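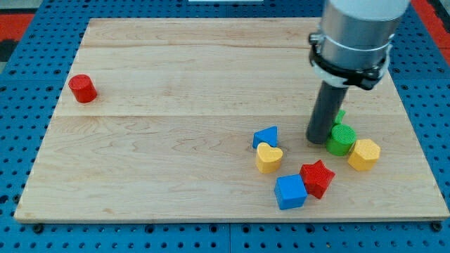 Why does my arm stop with a force fault when it's only pushing little wooden blocks?

Most of the time the tip is set too low, and it's pressing into the board as well as the blocks.

I chased this one for a whole July and ended up loving it, because you can find it with a strip of paper! Our arm kept quitting partway through a push, always toward the far side of the board. The log said "contact force exceeded" and I blamed the blocks, then the cable, then the controller (sorry, controller). Zdeňka Jelínek at Brallero suggested I stop looking at the blocks and check the board, and she was right.

What you need: a strip of printer paper, a spirit level, a screwdriver, and your pendant.

Before you start
Take all the blocks off. Set speed to 20 mm/s and keep one hand near the stop button. Don't clear the fault and rerun at full speed to "see if it does it again." I did that and bent a mount screw.

1. Jog the tip to 100 mm above the board and check that the clamp holding the tool is tight. A rod that has slid down even a little gives exactly this fault.

2. Lower the tip over the middle of the board until the paper just drags under it. Write down the height.

3. Raise it, move 300 mm sideways, and do the paper test again. Then do all four corners. Go up before you go across, every time.

4. Compare your numbers. If they're all off by the same amount, the tool length is wrong, so measure and re-enter it. If one side is higher, the board is tilted or warped. Ours was high along one edge, with sawdust packed underneath!

5. Clean under the board, screw it back down evenly, and repeat the paper test.

6. Set your push height from the highest spot you found, plus a small gap. Short blocks still need to be caught well below their tops or they'll tip.

7. Put one block back and push it slowly across the whole board. Then add the rest.

If it still faults with the board bare and the tip clear, zero the force sensor with the arm held still for 45 seconds and try again. We saved our corner heights in a file called Ota, and I recheck them any time the board has been off the table.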